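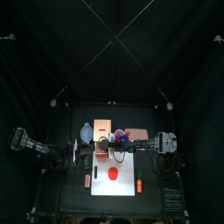

Pre-Show Walk-Through, Release Night at the Munro
Checklist with comments, filled in by Wayne Leclerc, house manager

Hello, all. I've typed up my comments under each item so you don't have to read my handwriting, which several of you have been kind enough to mention. The show is the Kanness single release, all ages, and capacity is set at 1,503 with the floor open and the balcony seated. Please read the whole thing even if your name only turns up once.

1. Front doors and lobby
Status: OK
All the front doors open fully and latch back. The line is going to start early, I'm sure of it, because Kanness told everybody online that the first people through the doors get a signed lyric sheet. (Lovely gesture, and I do wish I'd heard it from the management before I heard it from my niece.) Barricade the sidewalk on the bakery side only, so the bus stop stays clear.

2. Exit signs and emergency lights
Status: OK, one repair done
The sign over the stage left exit was dim at the noon check. Murray Gosselin swapped the unit before lunch and I went back and looked at it again with the house lights down. Good and bright. Emergency lights held for the full test on both levels.

3. Balcony
Status: OK with conditions
There are 297 seats up there and every one of them stays a seat. No standing at the rail, please, however good the chorus is. Two seat bottoms in row C were loose and have been tightened. The handrail on the left stairs has a little play in it that I don't love. It passed the push test, but I've put it down for a proper repair in December when we're dark.

4. Floor barricade
Status: NOT OK at first look, now OK
The section in front of the subwoofers hadn't been pinned. Brayden Gauthier's crew fixed it while I stood there, and they were very nice about my standing there. Pit gap is wide enough for two security people to pass each other. Water goes in the pit before doors, and I'd like it handed out between every song during the headliner. Kids who have been on their feet in line since morning don't always notice they're getting woozy.

5. Rigging and overhead
Status: OK
Safety cables on every moving light, checked from the lift. The big letters spelling out the single's title hang from two points each, with a separate safety on each letter. Brayden has the load sheet at his desk. Nobody goes under the letters while they're being flown, and that includes the artist and whoever is filming the artist.

6. Confetti
Status: OK with conditions
Paper only, 3 launchers, all at the front of the stage and angled up over the crowd. Mervin Wong has the trigger and nobody else does. He will look before he fires, and if there's a person on a security guard's shoulders coming over the barricade, we skip the cue and the world keeps turning. Sweep the stage steps right after. Paper on painted steps is as slick as ice.

7. Surprise guest
Status: OPEN
I'm told there is one. I'm not told who, and I'm fine with that, I can live without knowing! But I do need a head count for the party by 4 p.m., plus a vehicle description for the alley gate. Herman Sitompul is talking to the people at Pornora Records and will bring me the answer. Whoever it is comes in through the loading dock and leaves the same way. No walking through the lobby to say hi, tempting as that must be.

8. Merch and the photo wall
Status: OK after a move
The photo wall was set up partly across the side exit by the coat check. Moved. It now stands against the long wall past the drinks counter, and it looks nicer there anyway. Bovadico is sending 2,000 wristbands, more than we can admit, so spares get locked in the box office and counted out by Herman only. Cords behind the merch tables are taped down.

9. Sound level and ear protection
Status: OK
Free earplugs at both lobby desks and again at the foot of the balcony stairs. Please offer them to parents with little ones without waiting to be asked.

10. First aid
Status: OK
Room is stocked, cot is made up, ice is in the freezer. The radio in there had a dead battery, now replaced. Medics check in with me at 5 p.m.

Still open before doors: item 7, and the row C seats get one more wiggle from Murray. Doors at 6:30. I'll be on channel one.

Wayne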